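Willow Desk Items: Data Card

Version 2, revised 19th February

Summary

Willow is a set of 207 short recordings of small personal and stationery items on a shared work table. It covers the kinds of things that collect beside a laptop during a working day: printed cards, small packets, tins, clear boxes, chargers and phones. The set was prepared at the Zanolero site for the study of how such items are handed over, put down and stored in a desktop organizer.

Items

The item list has 46 entries, grouped by shape: flat, boxed and loose. Printed cards belong to the flat group. Glossy cards with full-color artwork are listed separately from plain ones, as glare can hide part of the printing.
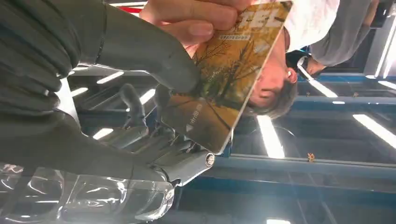

Each entry gives the item's name, group and usual place on the table. Text printed on an item is transcribed only where it can be read in full. Partial words are left blank.

Table and furniture

All recordings use the same light wood table. The laptop stays open during a recording, and its cables may lie across the tabletop. Annotators should label cables as one class and should not try to separate them.
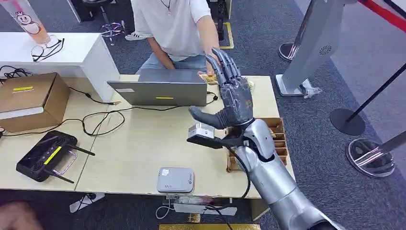

Figure 2. Work table with laptop, power bank and organizer.

The organizer is treated as furniture and has its own label. Items inside a compartment are marked "stored"; items on the tabletop are marked "out." Items held in the hand take neither mark.

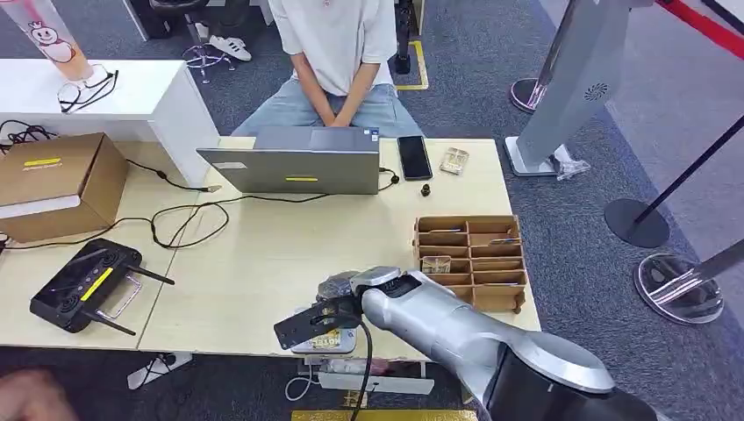
Chou Group, Department of Household and Office Studies

Known limits

Clear boxes are labeled by their contents where these can be identified, and otherwise as "clear box, small." Thin items in the organizer are often hard to tell apart, and roughly 20 recordings carry an "uncertain" flag for this reason. Lighting was not varied.

Related sets

Romen uses the same item list with a different table. Labels from the two sets may be combined if the version numbers match.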